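Brostance is looking for table packers and tidying participants
Posted 26 April 2025

Brostance prepares small gift boxes and lunch boxes for offices and guest houses. We are a small firm and we work in the Aitken building, on the ground floor. For the new period we want to find people who can pack, sort and put away everyday things with patience. There is paid part-time work, and there is also a shorter call for participants, for those who want to come only a few times. Please read both parts before you write to us.

The work is done at a table. You receive a box, a tray and several small items, such as drink cans and cloths. Your task is to put each item in its place, to fold what must be folded, and to leave the table clear for the next set. It sounds simple, and for one box it is simple. After many boxes the hands become quick and the corners become careless, so we prefer a person who keeps the same speed from morning to end.
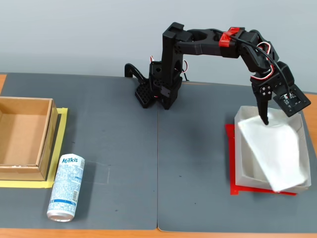

Part-time packer

You will work 80 hours per month, in shifts of four hours. The shifts are fixed one month before. The pay is 2,457 per month before tax, the same for everybody who begins. In December we have more orders, and we ask all packers to take 3 additional shifts, which are paid separately. Please tell us early if this month is difficult for you.

We ask for the following:
You can stand or sit at a table for two hours before a break.
You can follow a written packing list in English.
You handle cloth and cardboard with clean, dry hands.
You say it when something is damaged, also when you damaged it yourself.

Experience in a shop, a kitchen or a laundry is welcome, but we do not require it. We will teach you the Faretti list, as we call our order of packing, during the first week. This week is paid.

Call for participants

For the same tables we are also looking for adults who would like to take part in our Cevach sessions. In these sessions we try new layouts and new boxes before we use them for orders. One session takes half a day and the payment is 150. You will pack and unpack the same items several times and afterwards answer our questions about what was comfortable and what was not. You do not need to prepare anything.

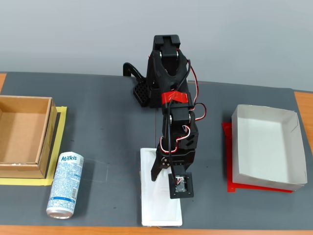
The layout of the table is important to us, and you will be asked to respect it in both roles. Every box has its own place and should return to it after each round. The place is marked with yellow tape, and an open cardboard box must sit inside the lines before you start to fill it. The white tray stays flat. Cans can begin in any position; a Milkis can lying on its side next to the box is a usual start, and you pick it up from there. If you are left-handed, please write it in your application, so we can discuss with you another layout.

How to apply

Send us a short letter, half a page is enough. Write which part interests you, which hours you are free, and from which date you could begin. A photo is not necessary. For the part-time work, please add the contact of one former employer or teacher.

We read all letters and we answer also when the answer is no. Those who are invited will come to Aitken for one hour, see the tables and pack a trial box with us. Travel cost for this visit is paid back if you bring the ticket.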